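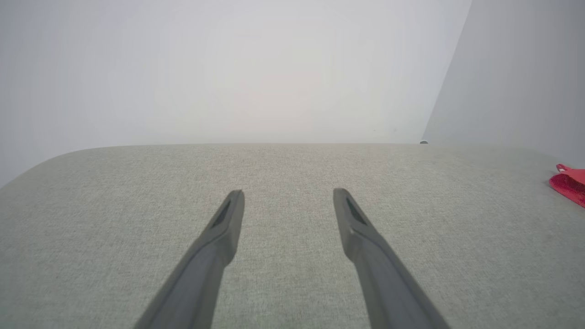 Kadlec Upholstery Notes

A data card for a list of gray fabrics, kept longer than anyone planned

What's in it

1,127 entries on plain woven upholstery, mostly gray, with a good number of greens that were sold as gray. Each entry is one fabric on one piece of furniture: sofa, bench, ottoman, the lid of a storage box. The list began in Wellesden as a way to settle which cushion covers matched which sofa. It settled two of them and then kept growing.

Fields

fabric_id: four digits, no meaning. Old IDs had meaning and it caused arguments.
shop_name: the color according to the label. "Fog," "Pebble," "Oat Mist," and so on.
plain_name: the color according to a person standing by a window at 4 in the afternoon. Allowed values are light gray, dark gray, greenish gray, brownish gray and unsure. "Greige" was removed in version 2 and will not be coming back.
fleck: none, light, dark or both. Look from arm's length first, then close up. Most of the linen-look weaves are "both" once you get your nose near them.
surface: flat, ribbed, looped or brushed.
piece: what the fabric is attached to.
cleaned_with: free text. See below, and brace yourself.

About cleaned_with

People will put anything on a sofa. 330 entries have something in this field, and a depressing share of those say Windex. We record it without comment. A blank means we weren't told, so please don't read it as "never cleaned," although for a few of the ottomans that would be a fair guess.

Spelling is left as received. "Vinegar," "vinager" and "the salad kind" are three separate values, and merging them is your problem.

Known issues

Greenish gray is overrepresented. One contributor owned a lot of it.
Entries 0400 through 0460 were done under a yellow lamp. Treat plain_name there as a rumor.
Fabric that is nearly flat gets marked flat by some people and ribbed by others. We tried a guideline, and both sides cited it.
Piece has the values "couch" and "sofa." These are the same thing. Fixing it is on the list.

Size and limits

The Dilex file format we use stops at 2,000 rows. At the present rate this is not urgent.

Good for: matching covers, sorting swatches, losing an evening.
Not good for: buying fabric. Get a sample and look at it in your own room.

Changes

v3: added fleck. Went back over all the old entries to fill it in, and would not do so again.
v2: removed greige.
v1: a spreadsheet tab called "couch stuff."

Corrections are welcome if they come with the fabric_id. Messages saying only "that isn't gray" go in a folder.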